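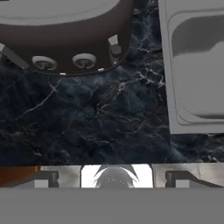
Home Explore Notifications Messages Lists Profile

1/ Our student robotics club at Ayala finished its spring project in May, so I'm writing up how it went. The project is called Besteck. The goal was to train a robot arm to move items around a kitchen, all in simulation. Long thread, mostly notes for whoever picks this up next year.

2/ The people: Brisa Zepeda wrote the training code. Elvia Salinas handled the scenes and the controls. I did the demonstration logging and most of the bookkeeping. None of us had trained a policy before this year.

3/ We chose simulation because the club budget covers one decent desktop and not much else. The first meeting was mostly an argument over kitchen or warehouse. Kitchen won. I voted for warehouse and I still think it would have been easier.

4/ The task list started long and got short. We ended up with two tasks: pick an item up off the counter, and put it down in a marked area of the counter. Opening cabinets was cut in the second month. The sink was cut a week after that.

5/ Everything was collected by teleoperation. One person drives the arm with a handheld controller, and the software saves the camera views along with the joint positions. We used Tuvness for the logging. It worked fine once we stopped naming files by hand.

6/ Plan for people doing this for the first time: your early demos will be bad. Ours have long pauses where the driver is looking for a button. We kept some of those in the first training set, and the policy learned to stop and wait in the same places.

7/ After that we set rules for drivers. Practice for 20 minutes before recording. Don't stop above the item for more than a moment. If you bump the faucet, throw the run out and start over.

8/ Total demos recorded: 769. Of those, 300 made it into the final training set. The rest were practice runs, failed grasps, or recordings from before Elvia fixed the gripper control, when it closed a little late.

9/ The counter gave us more trouble than the arm did. It's dark marble with light veins, and our items are mostly dark too. From the overhead view a dark item on a dark counter doesn't stand out much. The policy would go for a vein and close on nothing.

10/ What helped: Brisa changed the counter texture at random during training, so the policy saw light stone and plain gray as well as the marble. We still tested on the marble. Missed grasps went down over the next few runs.

11/ What didn't help: making the images bigger. Training slowed down a lot and the grasps looked the same to us. We went back to the small size after two nights.

12/ The side view is what we use for checking height. The overhead view tells you if the gripper is lined up but it's hard to judge how far it still has to go. Here the gripper is right over the item on the counter, with the stand mixer a short way behind.

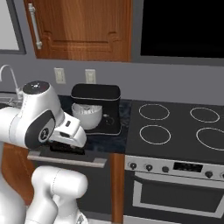 13/ About that mixer: leave room for it. Our first item positions were spread over the whole counter, and the ones near the mixer had the wrist running into it on the way back up. We moved the start area toward the front edge and the collisions mostly stopped.

14/ The cooktop was off limits as a drop spot. The software doesn't know that, so it has to be in the scoring. We had a run marked as a success with the item sitting on a burner. Elvia found it while going through the replays before dinner.

15/ So please watch your replays. The score by itself missed that one, and it also missed a version where the arm pushed the item to the marked area instead of lifting it. We added a check that the item has to leave the counter at some point.

16/ Final test was in front of the Ernetti student showcase judges. They picked the item positions and we weren't allowed to restart the policy between tries. We got 8 good runs out of the 10 they asked for. Both misses were in the far corner by the wall.

17/ We had almost no demos from that corner. It's an awkward reach and everyone avoided it while driving, me included. Next year somebody should keep a simple map of start positions and fill it in as demos are recorded – that would have shown the gap in a week.

18/ We placed in the middle of the group. The judges' main comment was that the arm moves slowly. That's fair. We drove it slowly in the demos and it copied us. Brisa tried playing the actions back faster and the gripper started to overshoot, so we left it alone.

19/ Stuff I'd keep the same: one shared log for every session, short recording blocks, and switching drivers often. After an hour on the controller your runs get sloppy and you don't notice until you watch them.

20/ Stuff I'd change: start training earlier, even with a small set. We spent most of the winter recording before we trained anything, and the late-closing gripper would have shown up right away.

21/ The scenes, the cleaned demos, and the scoring script are in the club folder under Besteck. The old demos are in there too, in their own folder. Don't mix them in, the gripper timing is different.

22/ Elvia is graduating. Brisa and I are both back in the fall and want to try a cabinet door again. If you're at Ayala and want to drive the arm, message me and I'll add you to the controller sign-up.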